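Descaling intervals and what the kettle log says

I have kept a log of our kettle since last August. The tap water in Prullville is hard, and the leaflet supplied with the kettle recommends descaling every 31 days whatever the supply. I wanted to know whether that interval made sense for us.

The method is simple. The kettle is filled to the 500 ml mark from cold and timed from switch-on to click-off. I do this four times, letting the kettle cool fully between runs, and write down the mean. Anayeli Tapia, who lives upstairs and has the same model, agreed to do likewise but descales only when flakes appear in her tea.

The boil time barely moves with scale. What changes is the noise, which gets louder well before any flakes come off, and the lid, which starts to stick. I now treat the sticking lid as the signal. 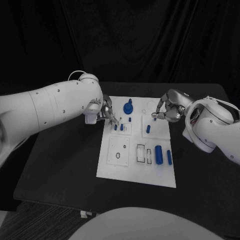
Citric acid works as well as the branded sachets and costs less. Two level tablespoons in a full kettle, boiled once, left for half an hour, then rinsed twice. Vinegar also works — the smell stays for days, so I have stopped using it.

The log will run to the full 365 days. After that I intend to repeat it with a jug filter, if Anayeli is willing to carry on without one.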